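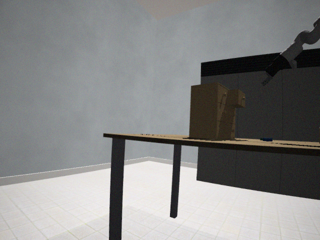
What does a high school robotics club do all winter if it can't afford a robot arm?

It builds the room, the furniture and the arm on a computer, and learns to open a drawer there first. At the Hutisbridge after-school club the arm is a simulated one, the students write every line that moves it, and the whole project runs on secondhand desktop computers in what used to be the textiles room.

I went out to Hutisbridge expecting noise. My own memories of school robotics are all wheels and masking tape and somebody's little brother crying because a buggy had gone over his foot, and I had pictured a fair bit of that. What I found was a long bench of teenagers in socks (the carpet is new, and shoes come off at the door) staring at monitors with the sort of quiet you usually only get at a chess club, or outside the principal's office.

Then a boy near the window said "oh, you beauty", very softly, and everyone rolled their chairs over to see what his arm had done. It had moved a few centimetres toward a drawer handle, and had not gone through it. There was real applause.

The program is called Tidier, and it was the idea of Darmawan Sembiring, who teaches maths and digital technologies at the school and has the patience of a man who has coached under-nines footy. The students are given a simulated room with a table, a small wooden cabinet and a robot arm, and over the season they have to get the arm to find a loose object, open a drawer, put the object away and shut the drawer again. It sounds like ten minutes' work. I said so, in fact, and Darmawan smiled at me very kindly and gave me a chair and a keyboard.

I lasted the better part of an hour. For most of that time my arm was politely pushing the cabinet toward the far end of the table, and on my final go I had managed to lodge the gripper inside the tabletop, where it shivered like a wet dog until one of the Year 9s leaned over and reset it for me.

"Everyone does the table one," she said.

The club has 34 members this year, which is a lot for a school this size, and a fair few of them had never written code before they turned up. Darmawan puts that down to the drawer. A racing robot, he reckons, brings in the kids who already like racing robots, while a drawer is something everybody has an opinion about. He begins each season by having new members open and close a real one, an old bedside thing from his mother's house, and then write down what their hand did. The first attempts always read "pull it". By the third or fourth go they're filling a page. Where did your fingers stop? How hard did you squeeze? Did you pull straight, or did you lift a bit at the start because the runner sticks?

"I've had kids go home and do the whole kitchen," he told me. "I had a dad ring up to ask what on earth the homework was."

From there they move to the simulator. The younger students begin with what the club calls the hover, where all you have to do is bring the gripper to a spot above the cabinet and hold it there without bumping anything. It's a lovely exercise to watch, because it looks like nothing at all and they are so proud of it. After that comes the reach, then the grip, then the pull, and the pull is where the season properly begins, with its long evenings and its muttering.

I asked to see a pull go well. The pair I was sitting with, both in Year 10 and both far too courteous to tell me they were busy, ran theirs for me. The arm swung down, closed on the handle, drew back, and the drawer came out a little crooked and stopped. They looked at each other. One of them opened a notebook (paper, spiral-bound, covered in stickers from a surf shop) and wrote "angle again". Over on the next machine somebody's drawer had come out of the cabinet altogether, and a small crowd had formed to admire it.

The notebooks are a rule of the club, and they were the contribution of Jaanus Rätsep, who came on board two seasons ago as the mentor. Jaanus spent most of his working life programming machines that packed fruit, and he moved to the district to be near his grandchildren and, by his own account, to do no programming whatsoever. He now comes in twice a week. He brings a thermos and a tin of ginger biscuits, and he has strong feelings about units of measurement. If a student has written a distance without saying whether it is metres or centimetres, Jaanus will put a biscuit down on the desk in front of them and not let them eat it until it's fixed.

He told me he was suspicious of the simulator at first. He'd learned his trade with his sleeves rolled up, and he thought that children ought to hear a motor strain and smell a belt going. He still thinks so, a bit. What won him over was how many times they could get it wrong in an afternoon. On the packing line, a mistake cost you a stopped conveyor and a foreman standing over you, and so you got careful very early and you stayed careful, and there were plenty of things you never tried. These kids try everything. He showed me a run by one of the quieter girls, who had decided to ignore the handle and hook the drawer from its top edge. It didn't work, and he'd saved it anyway to look at again at home.

It was Jaanus, too, who insisted that the simulated rooms should be plain. An early version had curtains and a rug and a bowl of fruit, all lovingly made by a student with a gift for that kind of thing, and it ran so slowly on the old computers that you could make a cup of tea between one movement and the next. The fruit bowl was retired. Its maker now looks after the rooms for the whole club, and she explained to me at some length, and with great relish, how she chooses where the light falls and how much furniture she can get away with. She would like the bowl back one day.

In November the club sends teams to Cloter, the regional schools' challenge, where each team's code is dropped into a room it has never seen before. The cabinet might be turned around, or the object might be something else entirely, and nobody is allowed to touch the keyboard once the run begins. Each team gets 3 attempts, and the best one counts. Last year Hutisbridge took 2 teams and came home with a fourth place and an award for documentation, and it's the documentation award that hangs by the door. I was shown it by four separate people.

The thing that undid them last year was a drawer with its knob round on a different face from the one they had practised on. The code went looking for a handle at the front, didn't find one it liked, and waved about until time ran out. There was a long, silent bus ride home, I'm told, broken up by a stop for hot chips. So this season they're practising on cabinets of all shapes, and the senior students have taken to designing nasty ones for each other. There's a folder of them on the shared drive, and a good deal of bragging goes on about who has put what in it.

Money is tight, as it is everywhere. The desktops came from an accountancy firm that was closing its town office, and a local joinery, Pangaribuan, pays the Cloter entry fees and has let the students come through the workshop to see how a drawer is put together. That visit is still being talked about. The joiners had lined up runners of every kind along a bench, timber on timber, metal, the soft-closing sort, and the students spent the whole morning opening and shutting them while someone took notes on how each one felt. A week later the simulated drawers at Hutisbridge had friction settings named after the people who'd made the real ones.

I asked Darmawan whether he'd like a proper arm, a solid one you could bolt to a bench. Of course he would. He has a brochure in his desk with the corner turned down. But he also said that on a single real arm most of the club would be waiting for a turn, and he didn't like to think about which ones would end up never getting it. As things stand every student who wants to stay back can have a go, and a good many do, until the cleaner flicks the lights at them.

By the time I left it was getting dark and the biscuit tin had gone round twice. The Year 10 pair had changed their angle and changed it back, and were having a whispered argument about whether the arm ought to let go of the knob before the drawer stopped moving or after. Jaanus had pulled up a stool behind them and was listening with his arms folded. "Write it down," he said, "both ways," and the spiral notebook came out again.

The Hutisbridge club takes new members from Years 7 to 12 at the start of each term, no coding experience needed. The next open afternoon is on 28 August 2026, in the old textiles room, and parents are welcome. The term fee is $40, which covers Cloter transport for team members. Please bring clean socks.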